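3.2 Sorting of household items in the two towns

The survey was sent to 2,000 households in Bimdale and Trulbridge, and 500 of them returned the complete form. We asked the residents which items they keep for later use, which ones they give away, and which ones they put in the general waste. The form was the same in both towns, but in Trulbridge it was delivered together with the water bill, and this may have influenced who answered. 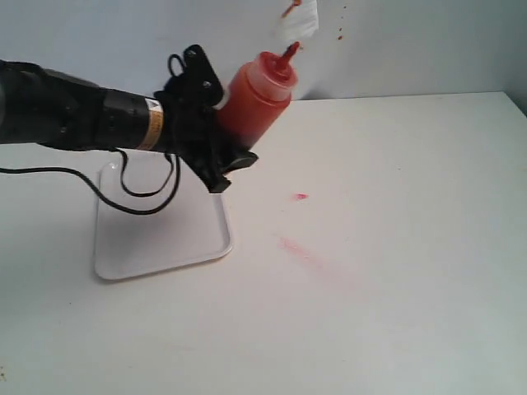
Figure 2. Handling of a single item.

In Bimdale the collection point is open until 5 p.m., so many residents with a full working day can not reach it during the week. Several respondents wrote that they store small items at home for months and then throw them all away together. In Trulbridge such remarks were rare. The town has two collection points, and the one on the Dendside road stays open in the evening. We therefore consider the opening hours as a separate variable in Section 5, where the model of Quiambao is applied to both towns.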